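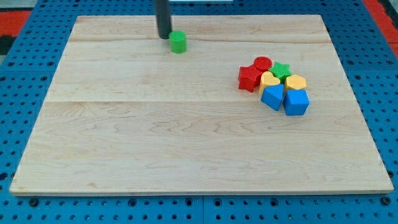 电视的分区背光，分区数量越多，画质就一定越好吗？

分区数量只决定背光能切得多细，光晕和暗部细节最后呈现成什么样，还要看每个分区的光往外扩散多远、控制算法如何取值，以及液晶面板自身的对比度。两台分区数相同的电视，实测差异可以大到不需要仪器就能分辨。

以上是我们与 Grurnton 显示实验室一位背光测试工程师谈话的开头。这家实验室受整机厂和背光驱动芯片厂委托做测量，也自行购买零售机做对照。受访者按实验室的惯例不具名。谈话于2018年10月26日进行，主要围绕直下式分区背光的测试方法，中间穿插了他们刚完成的一台样机的结果。样机代号 Povar，采用 Piltever 的背光驱动方案，共162个分区，横向18列，纵向9行。

他先解释了分区数在规格表里的含义。直下式背光把发光二极管排成阵列，若干颗串在一起由同一个通道驱动，亮度同升同降，这样一组就算一个分区。“有的厂家写的是灯珠数，有的写的是驱动通道数，这两个数可以差好几倍。我们只认能够独立改变亮度的区域。拿到机器以后，用一个小白块在黑底上逐格移动，记录背光的响应，分区的边界就画出来了。”

Povar 的规格与实测相符，162个通道全部独立。不过他提到，在送测的早期固件里，最外圈的分区被设置了一个亮度下限，画面全黑时边缘仍有微弱的光。厂家的理由是避免四角在亮场画面里发暗。后来的固件取消了这个下限，改为按画面平均亮度补偿。“两种做法都说得通，但第一种在影院模式下看宽银幕电影很吃亏，上下黑边正好压在最外圈。”

谈到光晕，他认为这个词用得太宽。实验室把它拆成两个量分别测。第一个是光学扩散，也就是只点亮一个分区时，扩散板和光学膜之后的亮度随距离衰减的曲线。这一步需要绕过画质处理，直接向驱动板写入数值，液晶全部打开，用成像亮度计拍摄。第二个是系统光晕，在正常信号下显示黑底白块，测量白块周围不同距离处的亮度，此时算法和液晶漏光都参与进来。

“两条曲线放在一起看才有意义。如果光学扩散很宽，算法再好也只能压低主体的亮度来换周围的黑。如果光学扩散不宽，系统光晕却很宽，那就是算法点亮了过多的邻近分区，改固件可以解决。”

Povar 属于前一种情况。它的混光距离较大，也就是灯板到扩散板之间的间距较大，好处是亮场均匀，灯珠的形状不会透出来，代价是单个分区的光会明显覆盖到相邻分区，甚至再往外一圈。他说这种取舍在灯珠间距较大的产品上很常见，要同时缩短混光距离并保持均匀度，只能增加灯珠数量，或者在每颗灯珠上加二次透镜。透镜的装配公差又会带来新的不均匀，贴装时偏一点，亮斑就偏一点。

算法的基本流程各家大同小异。先把画面按分区网格划分，统计每格内的像素亮度，得出一个背光目标值；再做空间滤波，避免相邻分区落差过大；然后做时间滤波，避免闪烁；最后根据预测的背光分布反过来修正液晶的透过率，使亮度乘积接近原始信号。

差别出在统计方法上。取最大值，星空画面里的每颗星都能达到应有的亮度，但几乎所有分区都会点亮，黑底随之抬高。取平均值，黑底很干净，星点却暗下去，有些直接消失。实际产品用的多是两者加权，或者取直方图上的某个百分位。

“我们有一张固定的星点图，来自 Savolainen 测试序列。星点的大小、间距和亮度都是已知的，拍下来以后逐点比对，就能算出丢失了多少，剩下的衰减了多少。Povar 在默认设置下偏向平均值，小星点的衰减比较严重。把局部控光从‘高’调到‘中’，星点回来一部分，黑底也相应变灰。菜单里这几个档位，调的主要就是这个权重。”

他对“高”档位的命名有些保留意见。用户一般会认为档位越高画质越好，而在多数机型上，“高”表示背光调节幅度更大，暗部细节损失也更多。他建议评测文章在给出对比度数字时注明档位和图样，否则数字之间没有可比性。

接下来谈到亮度测量。Povar 在百分之十白窗下的峰值亮度为798尼特，全屏白场则受电源功率限制，明显低于这个值。他强调白窗的位置同样影响读数。白窗的四边如果恰好落在分区边界上，参与发光的分区最少；如果跨在边界上，参与的分区更多，中心亮度会略有变化。实验室的做法是把白窗放在屏幕正中，再向水平和垂直方向各平移半个分区重测，三组读数一并写进报告。

“798这个数是正中位置的。只给客户一个数的时候我们给这个，但附表里三个位置都有。有些机器三个位置的读数几乎一样，有些差得比较多，后一种一般是空间滤波做得太保守。”

另一个容易被忽略的变量是持续时间。很多机器在白窗出现的最初一段时间亮度最高，随后因为温度或功率策略逐步回落。Grurnton 的流程规定白窗保持60秒，全程记录亮度，峰值和末值都要报告。只报峰值的做法在宣传材料里很普遍，对静态高亮画面没有参考价值。

时间域的问题他谈得最多。背光更新与液晶更新是两条独立的链路，液晶逐行扫描，从顶部到底部需要将近一帧的时间，背光分区则可以一次全部更新，也可以跟随扫描逐行更新。如果背光整体更新而不考虑扫描相位，快速移动的亮物体前缘会出现亮度提前或滞后，看上去像一团光比物体先到，或者拖在后面。

“测这个要用两个光电探头，一个对着背光变化敏感的黑区，一个对着移动的白块，看两路信号的时间差。Piltever 的驱动支持按行触发，硬件上没有问题，关键在整机厂有没有把画质芯片的处理延迟算进去。画质芯片开了运动补偿以后，图像会晚好几帧，背光数据也必须跟着晚同样的帧数。”

在 Povar 的早期固件里，游戏模式的延迟补偿沿用了影院模式的参数。游戏模式下图像处理链路缩短，背光数据却仍然按长链路等待，结果背光落后于图像。这个问题在静态图样中完全看不出来，用移动白块一测就很明显。厂家在下一版固件里为每个图像模式单独设了延迟表，复测时两路信号已经对齐。

时间滤波是另一处需要权衡的地方。滤波太弱，画面里有细碎亮点移动时，背光会一格一格跳变，观众能看到暗部在呼吸。滤波太强，场景从暗切到亮时，背光要经过一段时间才爬上来，开头几帧偏暗。较好的方案会先做场景切换检测，切换时绕过滤波，场景内部再恢复。检测本身也会误判，闪电、闪光灯和爆炸是最常见的误判素材，实验室专门为此准备了一组片段。

关于字幕，他说这是投诉最集中的一项。白色字幕出现在黑边或暗场里，字幕下方的分区会被点亮，字幕消失后又熄灭，底部一条随之明暗变化。有些算法会识别字幕区域并限制那里的背光上限，字幕因此变灰，但黑底稳定。“我个人觉得字幕灰一点可以接受，报告里不写这种话，只写字幕亮度和周围黑底亮度两个数。”

黑边和字幕还涉及观看角度的问题。垂直排列型液晶正面对比度高，偏离轴线后漏光迅速增加，正面几乎看不到的光晕，坐到侧面就会变得清楚。实验室因此在正面和侧面各测一遍系统光晕，使用同一张图样，相机位置由转台控制。横向电场型面板正面漏光较多，光晕在正面就能看到，侧面的增幅相对较小。他提醒说，两类面板的光晕数据不能只拿正面的来对比。

我们问到环境光的影响。他回答说，实验室的数据全部在暗室取得，墙面和台面做哑光黑处理，操作人员穿深色衣服，显示器发出的光经过衣物反射回屏幕，足以改变黑场读数。家庭环境里，屏幕表面反射的环境光通常高于光晕本身的亮度，白天看电视的用户很难察觉这些差别。他不认为这说明测试没有意义，晚上关灯看片的用户仍然存在，而且他们对画质的要求往往更高。

长期稳定性测试方面，Povar 完成了865小时的老化。老化期间播放的是动态视频与静态图样交替的循环，中途按固定间隔停机，冷却后测量每个分区在同一驱动电流下的亮度和色度。分区背光的老化是不均匀的，画面中部的分区平均点亮时间长，衰减快于四角；字幕所在的底部中央也偏快。衰减差异累积到一定程度，全屏灰场上会出现缓慢过渡的暗斑。

“865小时对一台电视来说很短，我们不用它推算寿命，只看趋势是否一致。Povar 的162个分区里没有出现离群的，各区衰减与累计点亮时间基本成比例，这种情况可以用软件补偿。驱动方案里有每区累计时间的计数器，整机厂是否使用要看他们自己。”

色度的漂移比亮度更麻烦。样机采用蓝光灯珠加量子点膜，膜的温度分布受灯板散热影响，电源板背后的区域温度偏高。测试中这一片的白场略微偏蓝，幅度在实验室的合格范围内，但位置固定，在纯色画面上能测出轮廓。改善的办法有调整灯板后方的散热结构，或在出厂校准时做分区域白平衡。后者会增加产线工时，中端机型一般不做。

出厂校准本身也有可以讨论的地方。灯珠来料按亮度和波长分档，同一块灯板原则上使用同一档位。补料时混入相邻档位，就会形成局部色差。分区背光可以按通道修正电流，亮度差能够拉平，波长差无法靠电流修正。他说实验室收到过几批这样的样品，亮度均匀性数据很好看，色度图上却有清楚的方块。

最后谈到测试标准。目前行业里还没有一套被普遍接受的分区背光测量方法，各实验室的图样、窗口尺寸、持续时间和取值点都不相同，得出的对比度可以相差一个数量级。Grurnton 在每份报告末尾附上完整的图样参数，并注明固件版本和画质菜单设置。固件版本尤其重要，同一台机器升级前后，光晕和星点两项的数据经常发生可观的变化，旧报告只对旧固件有效。

按照目前的安排，Povar 的量产机将在12月再测一轮，项目与样机相同，另外增加两项：高动态范围信号下元数据切换时的背光行为，以及60赫兹与24帧素材混合播放时的同步。他说第二项的图样还在做，主要的困难是播放设备自身的切换时间不稳定，需要先用信号发生器把这部分变量排除掉，再接真实的播放器验证。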